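Robots take over the opening of cases at Skasa packing hall

Jusbridge — The packing company Skasa has put 2 robot arms to work in its hall at Plemen, where plastic cases are opened, checked and filled for customers in Salem and other towns. The arms started in September on the early shift, which handles 1317 cases on a normal day.

Until now, workers opened every case by hand. Many of them complained of sore thumbs and wrists, and the company says this was the first reason for the change. The yellow cases were chosen for the start, as they are the most common type in the hall.
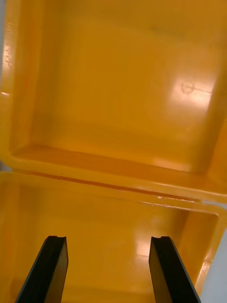

The people on the line now do the filling and the last check, and they also decide what happens with a case that the arm has refused. Two of them have been trained to stop and restart the machines. Skasa employs 95 people at Plemen and promises that no job will be cut this year.

The workers' council is satisfied with the lighter work but less with the pace — the short pauses between cases have become shorter. It has asked for one more break in the morning. The company will answer before the late shift gets its own arms.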